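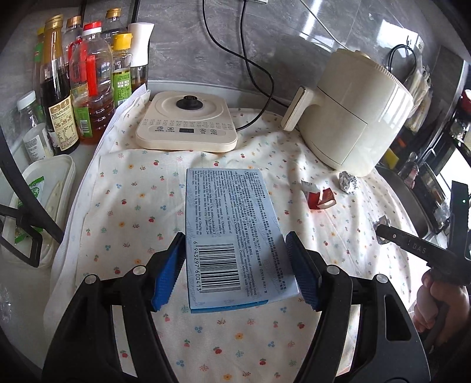

Unit B kitchen counter. Cooktop on the cloth, box in front of it.

**Manalastas rentals, turnover safety check, Alley building, units A and B**
August round. Started 3 pm, both units in one go so notes are short. OK / FIX / ASK next to each line, comments under.

## Entry and stairs

- [x] Street door closes and latches by itself: OK
- [ ] Stair light, lower landing: FIX
 Bulb works, cover is loose. One clip gone. Taped for now, tape is not a repair.
- [x] Handrail tight: OK
 Wiggled it top to bottom. Bracket by the turn was redone last round and is still holding.
- [ ] Stair treads: FIX
 Rubber nosing lifting on the third step up. Toe catcher. Do this one first.
- [x] Unit numbers readable from the street side: OK
- [ ] Mail slot A: ASK
 Flap spring is very strong, nearly got my fingers. Is there a softer one? Tenant in A has small kids.

## Smoke and CO alarms

- [x] A, hall: OK, loud
- [x] A, bedroom: OK
- [ ] A, CO alarm: FIX
 Chirps. Swapped battery, still chirps. Date on the back is past, replace whole thing.
- [x] B, hall: OK
- [x] B, bedroom: OK after new battery
- [x] B, CO alarm: OK

Need 5 spare batteries in the kit for next time, used the last one in B.

## Kitchen, unit A

- [x] Range burners all light: OK
- [x] Anti-tip bracket on range: OK, checked with flashlight
- [ ] Hood filter: FIX
 Solid grease. Soak or replace. Fan runs but moves nothing.
- [x] GFCI by sink trips and resets: OK
- [x] Under sink dry: OK
- [ ] Extinguisher: FIX
 Needle in the green but it's wedged behind the trash can. Hang it on the hook by the door, hook is already there.

## Kitchen, unit B

- [ ] Cloth under cooktop: FIX
 Move the cooktop onto bare counter, or put a hard heat-safe mat under it. Cloth is rumpled and there's another layer folded along the side. Can slide, can scorch, and it blocks air getting in at the bottom. Left a note.
- [ ] Packaging near cooktop: FIX
 Cardboard goes in the closet or recycling. Nothing that burns near the cooking spot, that's in the house rules.
- [ ] Bottles next to the cloth: ASK
 Move back, esp. if any of it is oil.
- [ ] Outlet load: FIX
 Kettle and cooktop were sharing one power strip. Unplugged the strip. Cooktop goes straight in the wall, own outlet. Anything over 2000 watts total on that circuit is asking for it.
- [x] GFCI by sink trips and resets: OK
- [ ] Fridge cord: ASK
 Pinched behind the fridge foot. Pulled it free, no cuts I could see. Have electrician look when he comes for the strip thing.
- [x] Extinguisher: OK, on hook, green
- [x] Cabinet doors, hinges: OK

## Bathrooms

- [x] A, fan: OK
- [ ] A, grab bar: FIX
 Turns in the hand. Screws are in drywall only, no anchor. Take it down today if the part isn't here, a loose bar is worse than none.
- [x] A, hot water not scalding at tap: OK
- [ ] B, fan: FIX
 Rattles and then quits. Dust most likely. Vacuum first before ordering a new one.
- [x] B, toilet solid on floor: OK
- [ ] B, tub mat: FIX
 Half the suction cups gone. New mat.
- [x] B, GFCI: OK, a bit slow to reset, try twice

## Bedrooms and living rooms

- [x] A, windows open all the way from inside: OK
- [ ] B, bedroom window: FIX
 Painted shut at the top corner!! It's the second way out. Knife and putty blade, ten minute job, should of been caught last time.
- [ ] B, bookcase: FIX
 The tall Troltby one. Not strapped to the wall. Strap kit in van.
- [x] A, dresser strapped: OK
- [ ] A, blind cords: FIX
 Still looped. Cut and fit cleats, kids in the unit.
- [x] Heaters clear on all sides: OK both units
- [ ] Extension cord under rug, B living room: FIX
 Told tenant, they moved it while I was there. Check again next round.

## Basement

- [x] Water heater relief pipe goes down to floor: OK
- [x] No gas smell: OK
- [ ] Panel labels: FIX
 Half say "misc". Map them properly next visit, bring tape and marker.
- [ ] Clearance in front of panel: FIX
 Needs 3 feet. There's a bike and two boxes of tile. Moved the bike, tile is too heavy for one person.
- [x] Sump pump kicks on with bucket of water: OK
- [ ] Dryer duct: FIX
 Plastic flex duct. Has to come out, metal only. Lint packed in at the elbow, cleaned what I could reach. No dryer use until swapped, sign is up on the door.
- [x] Floor drain runs: OK

## Outside

- [x] Gutters attached: OK, full of leaves but attached
- [ ] Back step: FIX
 Front edge crumbling. Cone on it.
- [x] Alley gate swings free and latches: OK
- [ ] Motion light: ASK
 Comes on, stays on. Sensor setting or bad sensor? The Lelta manual is in the drawer in the basement, didn't have time to read it.
- [x] Trash bins clear of gas meter: OK

## Do first

1. Dryer duct
2. Bedroom window in B
3. Stair nosing
4. Grab bar in A
5. CO alarm in A
6. Cooktop and power strip in B, recheck in person

## Parts to buy

- CO alarm x1
- metal dryer duct, elbow, clamps
- stair nosing and adhesive
- wall anchors, the heavy ones
- tub mat
- cord cleats
- light cover clip, or whole cover if they don't sell the clip
- batteries
- hard mat for under cooktop, if tenant doesn't have one

Should all fit under 200 dollars without the electrician. Keep recipts in the envelope, not the glovebox.

## Leftover comments

Tenant in B asked if a plug-in cooktop is allowed at all. Yes under the current lease, one, on a hard surface, never left on when nobody's home. Put this in writing, same wording for A.

Key for basement inner door sticks, jiggle left. Copy is worse than the original.

Did not get to the attic hatch in A, ladder was in the other van. Carry over to next sheet.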